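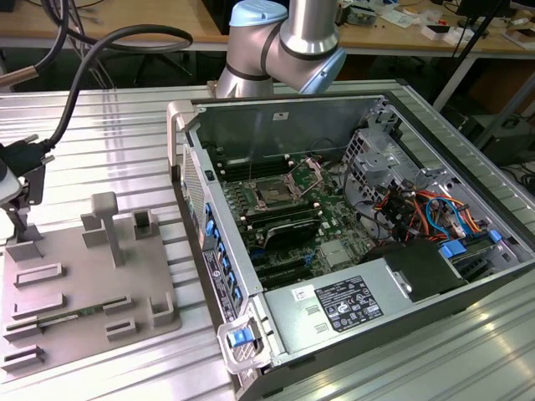
L. Sikora

Questions about opening up an old desktop PC

I run the repair table at the Golport tinkerers' evenings, and the same questions come up every time a tower goes on its side and the panel comes off. I love these questions! Old office machines are a brilliant way to learn, and most of them come apart far more easily than people expect. My answers are below, and I add to them whenever a new one crops up.

Do I have to lay the computer down?

You don't have to, but please do. With the open side facing up you can see the whole board at once, screws stay where you put them, and you press straight down on things when you fit them. Working on an upright tower means holding a heatsink with one hand and swearing at it with the other.

What are all the blue bits for?

They're my favourite part of these cases. On plenty of office towers, the parts you're meant to touch are picked out in one bright colour, often blue: latches by the drives, the clips down the side where expansion cards go, a release on the chassis. If it's coloured, try it with your fingers before you reach for a screwdriver.

Which screwdriver do I need, then?

One decent number 2 Phillips will do nearly everything. I've used the same Stiseo one for years and the tip is still sharp. A magnetic end is fine and saves a lot of fishing about.

How do I make sure it's safe to touch?

Shut it down, switch off at the wall, pull the mains lead out of the back, then hold the power button in for 20 seconds. Touch bare metal on the case before you pick up any part, and do it again each time you come back from the kettle. Wool jumpers off, if you can stand the cold in our hall.

Can I open the power supply to get the dust out?

No. Leave that box shut, whatever state it's in. It can hold a nasty charge long after it has been unplugged. A soft brush over the vents from the outside is plenty, and if the fan grinds, swap the whole unit.

How does the processor come out?

The heatsink comes off first, and if the paste has set hard, give it a gentle twist, never a straight yank. Then release the little lever and the metal bracket swings up out of the way. Lift the chip by its edges and put it somewhere it can't slide off. With the socket empty you'll get your first proper look at the contacts on that type of board, and they are wonderfully tiny. Keep fingers, brushes and sleeves well clear of them, and if you have the plastic cap, fit it.

Is it all right to leave the socket open while I do other jobs?

For a few minutes, with nothing being dropped or blown about, yes. If you're stopping for the night, cover it.

Where do I put memory sticks once they're out?

Anywhere they can't be leant on! I like a holder with slots, so each one stands or lies in its own place. An egg box lined with antistatic bags does the job too. Hold them by the short ends and keep them in the order they came out.

My cables look like a plate of spaghetti. Should I tidy them?

Take a photo first, from straight above, then one closer in. Old towers with a few drives tend to have a real jumble of colours down one side, and it looks worse than it is. Most plugs only go in one way round. When you put it back together, tuck the slack away from the fans and leave it at that. We had a tower from Rurkby School with 37 cable ties in it and it took most of an evening to snip them off.

How much memory should I put in?

For browsing, letters and photos, 8 GB is a sensible amount in a machine of this sort. Look up the board before you buy anything, as the older ones can be fussy about matching pairs.

It won't start now. Have I broken it?

Probably not! Push the memory in again until both ends click, check the small square power plug near the processor (everyone forgets that one) and make sure the front panel lead is back on. If it beeps at you, write the pattern down and look it up under the board's model name.

Can I bring mine along?

Please do. Bring the tower and its mains lead, and leave the monitor at home as we have plenty. Doors open at 7 pm, and we take a break in August.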